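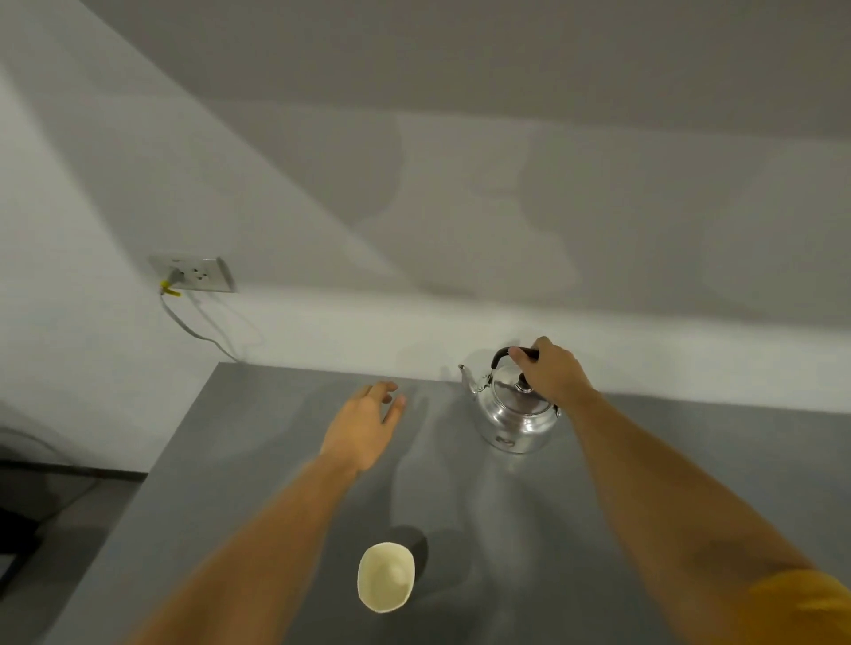 Imprimir | Enviar por correo electrónico

NOTA DE PRENSA

Gellex amplía a los hogares con agua dura su programa de control de incrustaciones calcáreas

Mekis, agosto de 2020. La empresa de tratamiento de aguas Gellex ha iniciado la segunda fase de su programa de control de incrustaciones calcáreas en el área de abastecimiento de Mekis. La nueva fase incorpora 2.524 viviendas conectadas a la red secundaria y se suma a la primera, puesta en marcha en enero y limitada a 911 viviendas del sector norte.

El agua distribuida en la zona procede en su mayor parte de los sondeos de Sulemana, que captan un acuífero calizo. La dureza media registrada en cabecera de red es de 275 mg/l, expresada como carbonato cálcico. El valor no supone riesgo sanitario para la población general, pero favorece la precipitación de carbonatos en los circuitos y recipientes en los que el agua se calienta de forma repetida: calentadores instantáneos, acumuladores, lavadoras, lavavajillas y hervidores.

Origen de los depósitos

El calcio se encuentra disuelto en el agua en forma de bicarbonato. Al aumentar la temperatura se libera dióxido de carbono, el equilibrio se desplaza y el carbonato cálcico precipita sobre las superficies calientes. La capa resultante tiene una conductividad térmica muy inferior a la de los metales empleados en resistencias e intercambiadores. En consecuencia, el equipo necesita más tiempo y más energía para alcanzar la misma temperatura de consigna.

La velocidad de formación depende de la dureza de entrada, la temperatura de trabajo, el volumen calentado y el tiempo de permanencia. En los acumuladores domésticos, el depósito se concentra en la resistencia y en el fondo de la cuba. En los recipientes de cocina se localiza en la base y en la línea de nivel, y puede desprenderse en escamas que pasan al agua servida.

Alcance de la segunda fase

Las viviendas adscritas recibirán un reductor Fomotitz, dispositivo de intercambio iónico que se instala a continuación de la llave general. El equipo dispone de una válvula de mezcla que permite mantener una dureza residual a la salida, ajustada por el técnico durante la puesta en servicio. La regeneración de la resina se realiza con salmuera y se programa en horario nocturno.

La instalación comprende:

- medición de la dureza y de la presión en el punto de entrada;
- montaje del reductor con derivación manual;
- conexión del desagüe de regeneración con separación de aire;
- ajuste de la válvula de mezcla y comprobación con reactivo;
- entrega de la ficha de parámetros al titular del suministro.

El contrato de mantenimiento tiene una duración de 6 años e incluye una visita anual. La sal de regeneración queda excluida y corre por cuenta del usuario. En las viviendas con tuberías de acero galvanizado se efectuará una inspección previa, dado que la modificación de la dureza puede alterar las capas existentes en el interior del tubo.

Recomendaciones de uso doméstico

El reductor no elimina los depósitos formados con anterioridad. Gellex recomienda descalcificar los pequeños recipientes antes de conectar el equipo. Para hervidores de acero inoxidable puede emplearse una solución de ácido cítrico, seguida de dos aclarados con agua limpia. En los recipientes de aluminio deben respetarse las indicaciones del fabricante, ya que los ácidos pueden atacar el metal, y se evitarán en todo caso los productos alcalinos fuertes y los estropajos abrasivos.

Conviene asimismo no dejar agua en reposo en el recipiente tras su uso y no rehervir de manera sucesiva el mismo volumen. En acumuladores, la reducción de la temperatura de consigna limita la precipitación, pero no debe aplicarse sin considerar los requisitos de prevención de la legionelosis.

Las personas sometidas a dietas con restricción de sodio deberán consultar con su médico antes de utilizar agua descalcificada para beber. Los instaladores pueden dejar sin tratar una toma de la cocina cuando el titular así lo solicite.

Calendario y solicitudes

Los trabajos se ejecutarán por sectores hidráulicos, comenzando por los de mayor cota. Cada titular recibirá un aviso por escrito con la franja de visita asignada. El corte de suministro se limita al tiempo de montaje y afecta exclusivamente a la vivienda intervenida. Las comunidades con contador único deberán presentar una solicitud conjunta.

Los impresos están disponibles en la oficina de atención de Gellex en Mekis y en el punto de información de Sulemana.

Sobre Gellex

Gellex diseña, instala y mantiene equipos de tratamiento de agua para uso residencial y terciario. Su actividad comprende la descalcificación, la filtración y el control analítico en redes interiores.

Contacto para medios: Gellex, Departamento de Comunicación, Mekis.

Imprimir esta página | Enviar a un amigo por correo electrónico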